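3 min read

So my August has mostly gone on one gripper. I promised a post about how I look after the little arm cell, and what I have instead is a post about fingers, but it's my blog so there you go.

Quick catch-up for anyone new! The cell is called Cillow. It has one arm, one table and a simulated twin that I keep on the old desktop under the stairs. I try every change in the twin first, then on the real thing. The bench frame came from a place in Trorinby that was closing down, and it still has their paint on it.

Pens were the trouble. Blocks were fine, blocks have always been fine, but a slim pen would roll in the grip and end up pointing wherever it liked. I blamed the camera for two evenings (sorry, camera) and then finally got the feeler gauges out and checked the fingers. One was sitting a hair proud of the other. I'd put it back after cleaning without seating it on its pin – my own fault entirely.

So off they both came. Four screws, a wipe down with alcohol, new pads from Baudry, and back on with the screws done up a little at a time, corner to corner. Then I homed the gripper, closed it on a strip of paper and tugged. If the paper slides on one side, I loosen everything and start over. I started over a lot.

After that the twin needed to match. I measured the new pads, typed the thickness into the model and found I'd been running with the old finger offset since before I moved to Pradthorpe. No wonder the two never agreed! I also dropped the closing force and slowed the last part of the approach, so the finger doesn't shove the pen along before it has hold of it.

Then came 22 pen runs in the twin, with seven misses, mostly where I'd started the pen too close to the box. I can live with that for now. The real arm gets its turn once I've replaced the cable tie that keeps catching on the elbow – it's been on the list for about a month.
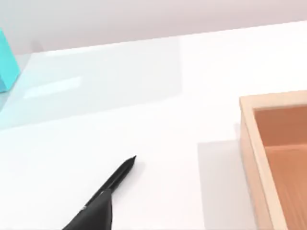

Pen, finger and wooden box in the simulated cell.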